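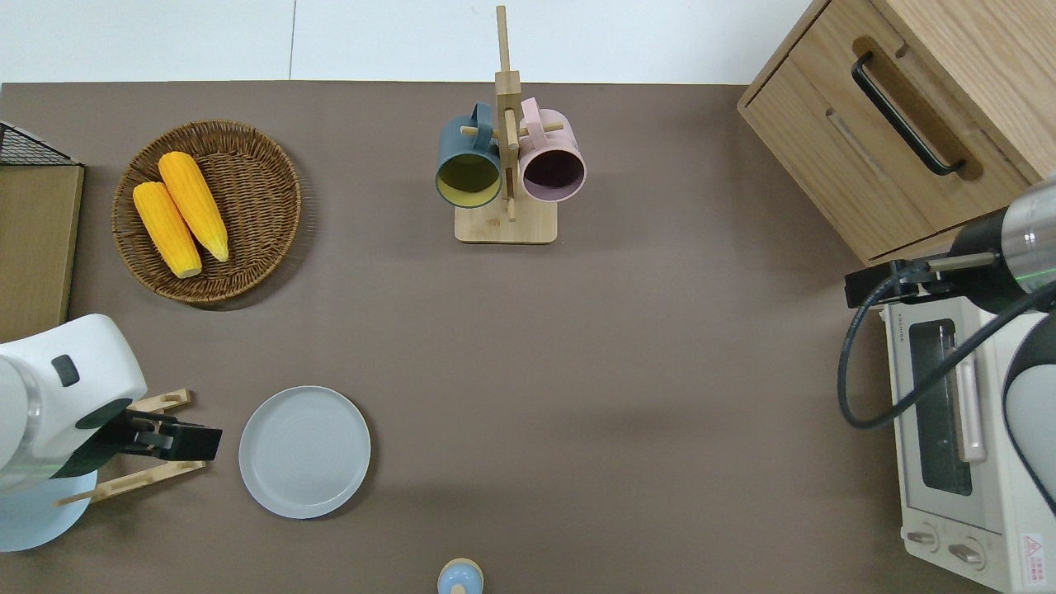 Plovley 繋駕競走成績データセットは、Plovley 競馬場で行われたスタンダードブレッドのペース競走およびトロット競走の着順、走破タイム、ラップを表形式にまとめたものである。元資料は競馬場が発行した紙の成績表で、Gudrun Kohlhase が書き起こし、Katherine Sánchez が照合した。表の構造は一頭一行ではなく一出走一行とし、馬と出走の関係は、一本の支柱に二つのマグカップが掛かったマグツリーのように、一つの馬IDに複数の出走行がぶら下がる形になる。馬の属性は horses.csv、出走の記録は starts.csv に分けてある。

収録範囲
馬 1,119頭、出走 3,565件。対象は1マイルの平地繋駕競走に限る。予選走(クオリファイング)は着順が公式成績に算入されないため、starts.csv の race_type を Q として区別した。集計時には除外することを推奨する。

ファイル構成
horses.csv:horse_id、馬名、性別、生年、父、母、母の父
starts.csv:start_id、horse_id、race_id、race_type、歩法、枠順、着順、走破タイム、最終クォーター、着差
races.csv:race_id、開催月、発走時刻、馬場状態、タイム補正値、賞金区分

項目に関する注記
歩法は P(ペース)または T(トロット)。同一馬が両方で出走した例があるため、horses.csv ではなく starts.csv に置いた。
走破タイムは秒単位の小数。原表の「1:53.2」形式のうち、末尾が5分の1秒を表す古い版は小数に換算済み。換算した行は time_conv が 1 になる。
着差は馬身。ハナ、アタマ、クビはそれぞれ 0.05、0.1、0.25 とした。
着順の 0 は競走中止、99 は失格。歩法の乱れによる降着は降着後の順位を入れ、入線順位は finish_raw に残した。
馬場状態は原表の略号のまま。補正値が空欄の競走は、0 とみなさず欠損として扱うこと。

既知の問題
Gesolville から転入した馬は、転入前の成績を含まない。生涯成績や通算獲得賞金の算出には使えない。
同名異馬は生年と父で分離した。父の記載が欠けている 50頭超については分離が不完全な可能性があり、horses.csv の sire_missing で抽出できる。
3月開催の一部は原表の印刷が薄く、最終クォーターの判読ができなかった。該当箇所は空欄。
騎乗者ではなくドライバーの氏名を収録する予定だったが、表記揺れの整理が済んでおらず、現行版には含めていない。

読み込み
文字コードは UTF-8、区切りはカンマ、改行は LF。馬名にカンマを含む行は二重引用符で囲んである。結合には horse_id と race_id を用いる。馬名による結合は行わないこと。

更新
バージョン 2 で着差の換算を見直した。以前の版とは値が一致しない行がある。訂正の連絡には race_id と原表の該当ページを添えること。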